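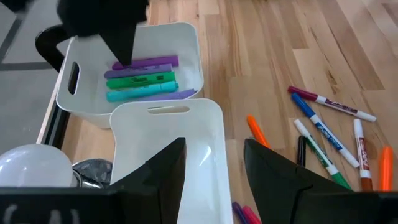
# Why does school have a bell schedule?

A school day is cut into pieces. There is a piece for reading, a piece for math, a piece for lunch, and a piece for recess. The plan that says when each piece starts and stops is called a schedule.

At Bestside School there are 500 students and one lunchroom. The lunchroom has 208 seats. If every class came to lunch at noon, most of the students would have nowhere to sit. So the school has three lunch times, and each grade goes to one of them.

## Who makes the schedule?

The principal and the office staff make it. They start in April, months before the new school year. First they put in the things that are hard to move:

- when the buses come and go
- lunch
- gym, music, and art, which share teachers between all the grades

After that they fill in reading, math, and science. Each classroom teacher gets a copy and can ask for changes.

## How long is a class?

At Bestside, a math class is 55 minutes long. Reading is longer in the lower grades. Younger children are still learning how to read, and they need more practice each day.

Your state may also have a rule about how many hours or days you must be in school each year. The school counts up its days to make sure it has enough. If there are a lot of snow days, some schools add days in the summer.

## What does the bell do?

The bell tells everybody that one piece of the day is over. Long ago, a person rang a bell by hand. Later, schools hooked electric bells up to a clock. Today many schools use a computer that plays a sound through speakers in the ceiling.

Some schools don't use bells between classes. Mollia School, across town, has 300 students and rings a bell only in the morning and at the end of the day. The teachers there watch the clock and walk their classes to the next room.

## Why do some days have a different schedule?

On a half day, every class is made shorter so that you can still go to all of them. On an assembly day, one class may be skipped. If school opens late for bad weather, the morning classes are usually the ones that get cut down.

Your teacher will tell you when the schedule changes. It is often posted by the classroom door too.

## Words to know

**Schedule:** a plan that shows what happens and when.

**Period:** one piece of the school day, such as math period.

**Assembly:** a meeting for many classes or the whole school.

**Dismissal:** the time when students leave for home.

Last updated 23 Oct 2021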